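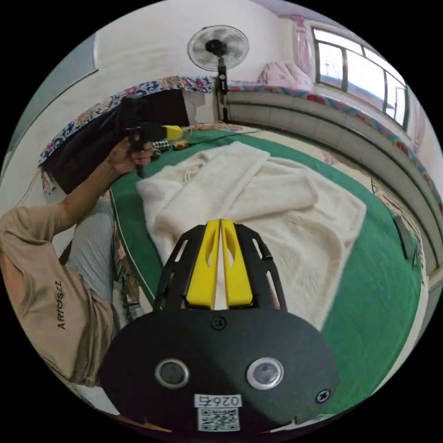 Unit 0267 in front, second hand-held gripper at left, blanket on the green mat.

**August, visit to Bretimden, Prultbridge site**

Got there at 9:40 with Nanna Dalsgaard. Parking is behind the building, not on the street as the email said. They run an open morning for outside groups, and we were the only ones from a university. The others were from Bronov, who are looking at the same hardware for a linen handling job and asked mostly about throughput.

The talk first, half an hour, slides. Bretimden collects cloth handling demonstrations with hand-held grippers and trains on those. No arm in the loop during collection. They have 3,000 blanket and towel episodes so far and say the blankets are the harder half. Their target is folding on the floor or on a bed, in furnished rooms, with ordinary light. I asked why not do it on a table under fixed lamps. The answer was that they did that last year and the policy fell apart near a window.

Then we went to the demo room. It's furnished like somebody's bedroom: raised bed, floral borders, pink curtains, a standing fan, a long ledge under the window. The work is done sitting or crouching on the mat. I had expected a bench and I'd brought the wrong pants for it.

Notes on the gripper:

- Yellow fingers, flat and tapered, with a long slot down the middle of each. Flexible enough to give when pressed on the floor. We want to try this against our stiff ones.
- Two round lenses in the rear plate with silver rings. The lenses looking forward over the fingers see the fingers very well and the operator's knees more than you'd like.
- Number label and QR code on the housing. Everyone scans the code before starting so the episode gets tied to the unit. We should copy this. We still write ours on tape.
- Pistol-style handle. Comfortable for the first while. Nanna's wrist was sore by the end, mine was fine, but she did more.

Fold task as they teach it: open the fingers wide, come in low along the mat, close on a single layer at a corner, lift, carry across, lay down, let go before you pull back. The last part is where most of my attempts went bad. If you back off before the fingers are fully open, the corner comes with you and the fold is ruined. The trainer says new people need 14 good folds in a row before their data is kept. I did not get close.

The fluffy blanket is much worse than the towel. The fingers sink into the pile and you think you have an edge when you have a tuft. Pinching from the side works better than from above. One of the Bronov people found that if you slide one finger under first you get the edge nearly every time, and the trainer wrote it down.

Each of us got 12 tries. Mine are probably not worth anything. Nanna's last few looked clean, and she was told she could have hers sent over with the tracking attached.

Asked about tracking. They use their own package, called Paucar, which does pose from the on-board video. It loses track when the view is all blanket, so operators are told to keep some of the room in sight when they bend in. Plain cream fabric filling the view is the worst case. A patterned border or a window edge in the background helps a lot. I want to check this against our own lost segments, I think it explains the bad batch from the spring.

Also asked about glare. They do not close the curtains. Exposure is left on auto and they accept some washed out panes. I'm less sure about this. Our room faces west and the afternoon sun is strong.

Discards: out of every 200 episodes they look at by hand, the most common reason to throw one out is the operator's free hand touching the cloth. I noticed myself doing it twice. It's very hard not to.

Lunch was sandwiches. Talked with the Bronov group about sharing a towel set so the results can be compared. They will ask on their side.

To do:

- Print number labels and codes for our units. (me)
- Get a floor mat, plain color, big enough to kneel on and still leave room for a full blanket.
- Pull the lost tracking segments from spring and check how much background is in view. (Nanna)
- Write to Bretimden about finger material and whether they sell spares.
- Try the slide-under grasp on our fleece before the end of August.
- Knee pads.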